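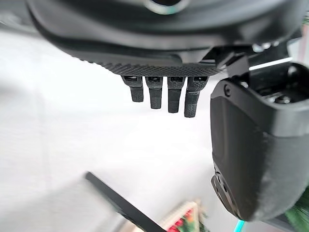
The Workroom at Triltetti: Gallery

Welcome to the gallery page of our workroom. Triltetti is a small shop where we repair and pack household things, and the workroom is behind the shop, down one step. We started to put it in order in March, and the job took longer than we had planned. Many customers asked to know more about the room, so I have written a line or two for each part of it. English is my third language, so please forgive the small mistakes.

White surfaces

We like to work on white. A small screw or a broken piece of thread is easy to find on it, and in the morning the light comes back from it very strongly. In the afternoon it is more gentle for the eyes.

The long table

The table comes from Trivwood and it is 800 millimeters deep. We wanted a deeper one first, but then a short person can't reach the back. The legs can be made higher or lower with a key, and this key hangs now on a nail by the door after it was lost two times.

The shelves

These are Shibata shelves, bought second-hand from an office that was closing. They arrived without the back panels. I thought that I would miss the panels, but I have become used to it, and the wall is painted in the same color. Heavy things go on the low shelves. Paper and padding go on the top.

The small boxes

There are 48 boxes, all in one size, and each one has a label written by hand. I tried printed labels before. They looked very nice and came off in the summer. The boxes for buttons and for hooks stand next to each other, and I still open the wrong one.

The curtain

The curtain is from Wovley, a simple cotton weave. It divides the place for cleaning from the place for packing, and keeps most of the dust on its own side. We wash it with cold water only. The first one was washed warm, and it is now the curtain of a much smaller window.

The packing corner

Wrapping is done standing up. The paper is on a roll at the left side, the tape is on the right, and the scissors are tied to the table with a string. Cups and bowls are wrapped one by one, then placed in the box on their sides. Plates stand on the edge, never flat. I learned this from my aunt, who moved to a new house 11 times.

The floor

The old floor was dark and had many scratches. We cleaned it for several days before we decided to paint it. Two coats were needed by the door and under the table, where the chairs move. If you come to visit, please use the mat, especially when it rains.

The shelf for things that wait

Every workroom has such a place, I believe. Lids without pots, a lamp with no shade, one very good drawer. Twice in a year we go through it and decide what can stay. The drawer has stayed each time.

The window side

In winter we move the sewing work close to the window, and the gluing goes to the other end. The chair there is old and not very comfortable, but it has the correct height. A new cushion is on my list.

Evening tidying

The last work of the day is to put the tools back, sweep, and wipe the surfaces with a soft cloth and a little soap. No strong cleaner is used on the white parts, it makes them yellow. The bin for paper goes out through the side door.

Visits are possible if you write to us first. Small repairs can be left at the counter, and we accept boxes up to 100 centimeters long.

Page updated 21/09/2022

Contact | © Triltetti | Back to top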